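In praise of the blue bin

I own 139 small things with no proper home, and for years I kept them in a drawer. Buchanan, the shop at the end of my road, sells a handsome oak organiser for people like me. It has 30 compartments. I lasted until April before every one of them held a bit of everything.

My complaint is with the idea that sorting needs furniture.

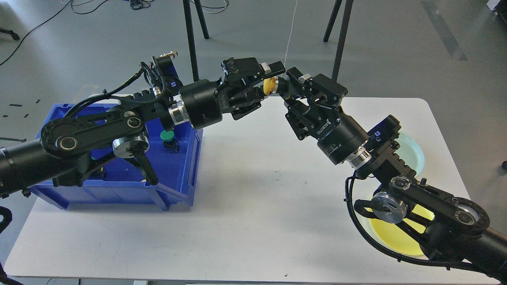
A white table will do. You want a surface so plain that a stray screw feels embarrassed on it, and you want a bin with an open front, the sort Javico sells to garages and never puts in its glossy catalogue. Everything goes in the bin first. Then you take out one item and make up your mind about it, which at my age is a full morning's work.
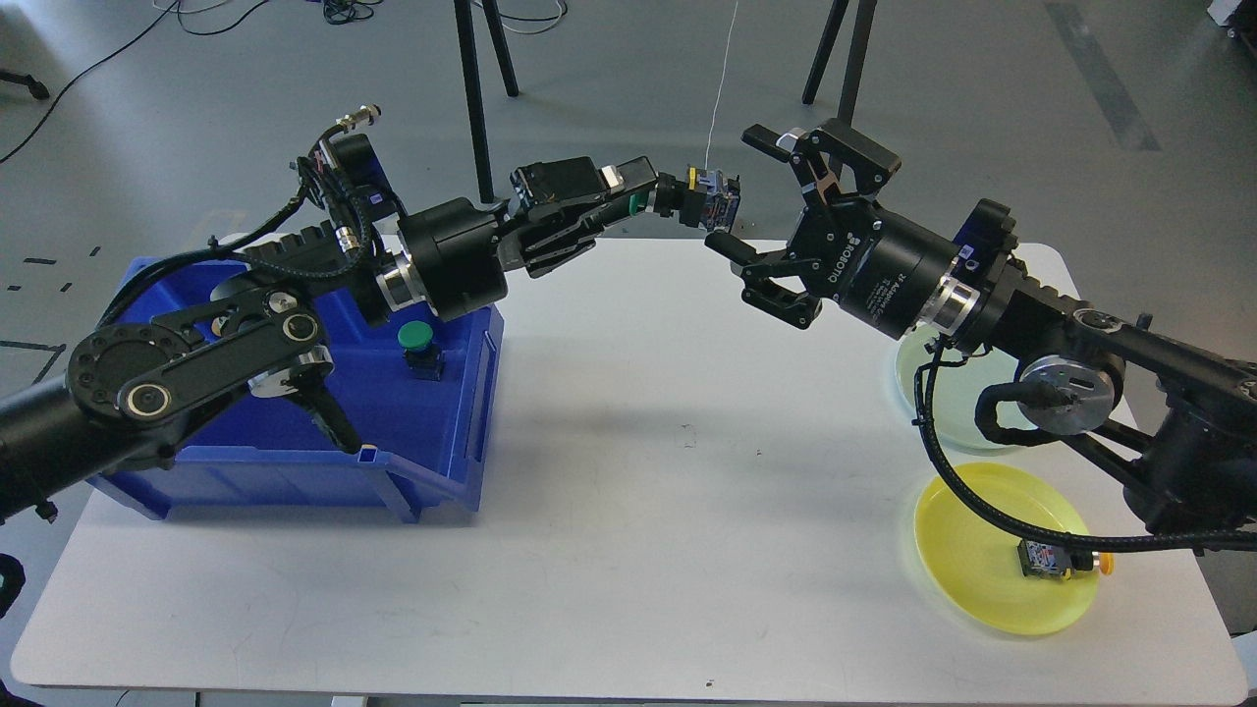
Two round plates, one pale green, one bright yellow.

Plates are the other half of my argument. Cora, a magazine I read only to be cross with, recommends labelled jars. A label wants words, and words want spelling. A green plate asks only that you put the green things on it, and if you own yellow things, well, you can see where this is going. I priced the Flimorari jars: some 630 pounds for the full wall. My 2 plates came out of the picnic basket.
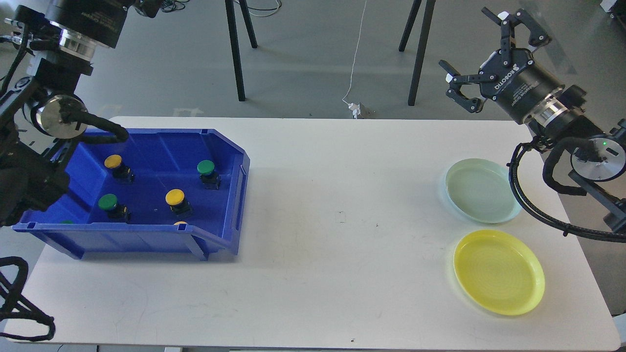
What about the drawer?

It's still full. I've moved it to the spare room.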